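Projektbericht: Bringt ein Rasterorganizer Ordnung auf den Schminktisch?
Zwischenstand, Teilprojekt Stostano
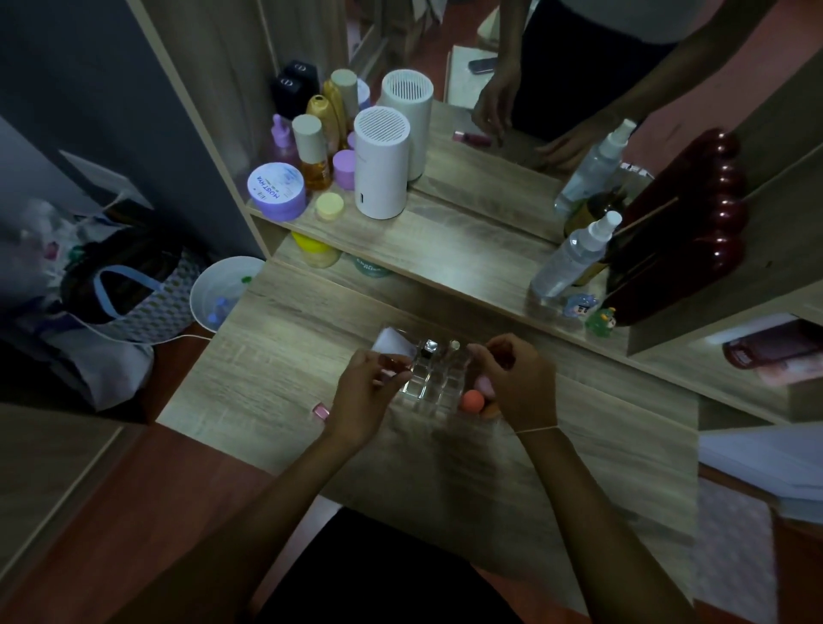 Verfasserin: Studentin im Projektseminar Wohnen und Haushalt
20. April 2020

Die Ausgangsthese stammt aus der Vorgängergruppe Pusow: Wer kleine Fächer hat, räumt auch ein. Ich bezweifle das. Der durchsichtige Acryleinsatz nimmt Schwämmchen und kleine Döschen auf, aber die großen Sachen bleiben, wo sie waren. Die Pumpflasche, das Öl und die breite fliederfarbene Dose („MOIST HYA“) stehen weiter dicht an dicht auf dem Regal und passen in kein Fach.

Dazu kommt der Putzaufwand. In unseren Protokollen stehen 1.313 Handgriffe, davon 372 reines Wischen mit dem Tuch. Pusow hat das Wischen gar nicht erfasst und kommt wohl auch deshalb auf so schöne Werte.

Offen ist, ob runde Schwämme in eckigen Fächern sauber bleiben. Der Vergleich mit dem Schubladeneinsatz Draltura folgt im Juni. Bis dahin würde ich keine Empfehlung aussprechen.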